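A thread on Lutwood 4, Prirkon 1, for anyone who had better plans this weekend.

1/ Attendance was given as 1,185. I've been going long enough to know that includes the ball kids, both benches and one man who comes in to use the restroom. Still, a good crowd for us.

2/ Prirkon arrived with the best defense in the league and left it on the bus. First goal came from a corner everybody in the ground saw coming, including their goalie, who pointed at the spot where it would land and then stayed where he was.

3/ Dwivedi got the header. He's had a dry spell going back to September, and he celebrated like a man who's found his car keys. Slow walk, small nod, hands on hips.

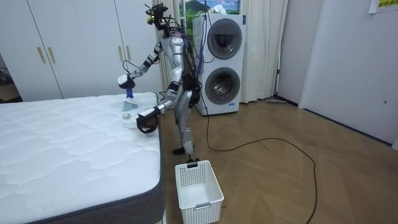 4/ Then we did what we do, which is fall asleep. Prirkon tied it with a shot that hit two of our guys and went in off the second one's hip. The announcer gave it to the wrong player. Then he corrected himself and gave it to another wrong player.

5/ Halftime, 1-1. The line for coffee was longer than our winning streak. I got tea by mistake and drank it out of spite.

6/ The second half was a different sport. We switched Dwivedi to the left, where their right back had already been booked and was defending like someone carrying a tray of eggs. Goal two on 60 minutes, low cross, tap-in. Ugly. Loved it.

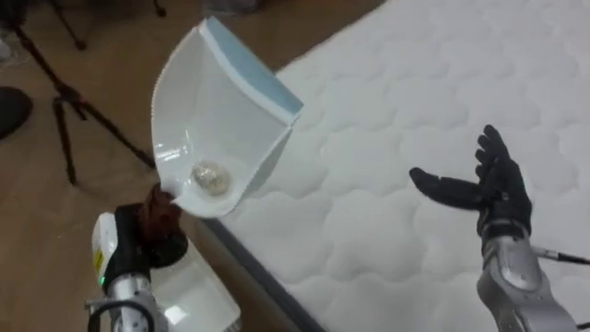
Vikas Bansal
Season ticket holder, Lutwood match threads
5 March 2023

7/ Goal three was a penalty. Was it a penalty? From my seat, yes. From every seat on the Prirkon side, no. The ref was standing closer than any of us and he looked unsure too — but he'd blown the whistle by then and you can't really un-blow it.

8/ Dwivedi took it, sent the goalie the wrong way, and jogged back without so much as a smile. I've decided this is his thing now. I respect it and would like a T-shirt.

9/ Their coach took off both strikers with the game still there to be chased. I've read three theories about this since I got home. Mine is that he wanted somebody to talk to.

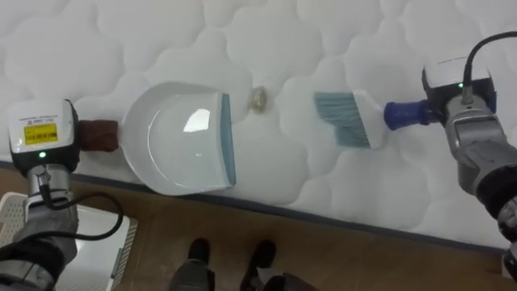 10/ Goal four was the good one. Seven or eight passes, all on the ground, no panic, nobody launching it at the parking lot. The old guy behind me said "who are these people" and I didn't have an answer for him.

11/ Complaints, so you know I'm well: our corners at the other end were awful. We're still giving the ball away in midfield like it's a loyalty program. And the sub keeper warmed up so hard at halftime I worried for him.

12/ The table. We're up to fourth, level on points with Tradum and behind on goal difference. Tradum have a game in hand. Tradum always have a game in hand. I think they keep them in a drawer.

13/ Somebody asked for my chance of a promotion spot. I said 100 percent at full time, and by the time I'd found my bus stop it was closer to 60. Ask me again after we've played Tradum away, where we have not won since I had hair.
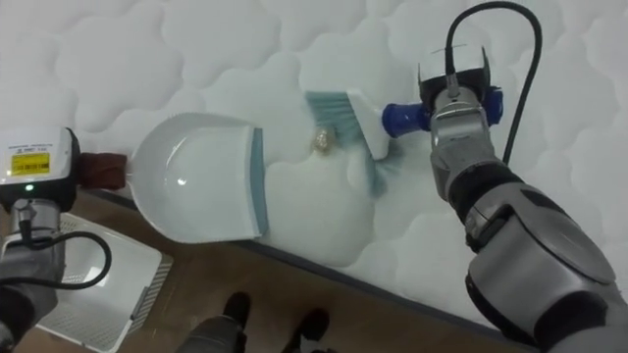

White quilted mattress, two robot arms at work.

14/ Player ratings tomorrow if I can read my own notes. Dwivedi gets a nine. He'd have had a ten but he waved at the Prirkon fans and one of them waved back, and I didn't care for that at all.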